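Keeping cut evergreen branches fresh indoors?
Posted in Garden and Home by Stela Cârstea

Hello all, hoping someone can help before I butcher any more of my garden. I pruned the holly and a bit of the Lawson cypress in February and couldn't bear to put it all on the compost, so I brought two big armfuls indoors for the table.

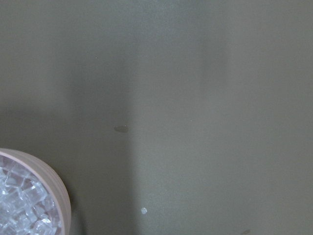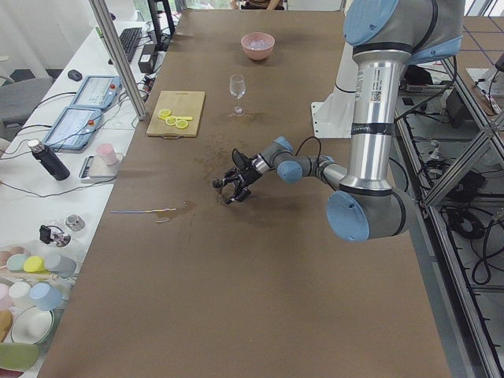 My trouble is that the cypress starts dropping bits within days and the holly goes dull and curls up. I've tried a tall vase and I've tried just laying it down the middle of the table on brown paper, like the paper with the big stain soaked into it in the second photo, and the vase lot lasts a little longer but not by much. I change the water when I remember (not often, I admit). The room sits at roughly 15 degrees overnight and warms up a fair bit when we're all in. Am I cutting it wrong, or is it just what happens? And would pine do better? There's a big one by the gate I could raid.

Stela

Luminița Radu
Pine will do better, yes! It hangs on to its needles for ages, and even when it's dried out it looks decent for a good while. Cypress is a pain indoors, I've given up on it.
What I do with any woody stem is cut it on a slant, then slit the bottom end upwards with secateurs, only a short way. Strip off everything that would sit under the water, then stand the whole lot in a deep bucket in the shed overnight before it comes anywhere near the house. That long drink makes more difference than anything you do later. Top the vase up every morning — they take up far more than you'd think at first. And keep it away from the radiator!
Holly I'd cut fresh and just accept it's short-lived. Mine never gets past a week looking nice.

Ovidiu Coman
hairspray

Boonmee Thaweesak
I'd go easy on the hairspray if you have candles about, Ovidiu.
Stela, I agree with most of what Luminița says, but I don't bother slitting the stems, a clean slanted cut has always been enough for me. If you're laying branches flat with no water, give them a mist morning and evening and put something waterproof under the paper. My best run was 28 days with Scots pine in a cold porch. Go gently on the one by your gate, though, as pine won't grow back from bare old wood. Take small side shoots from round the back and leave green growth behind each cut.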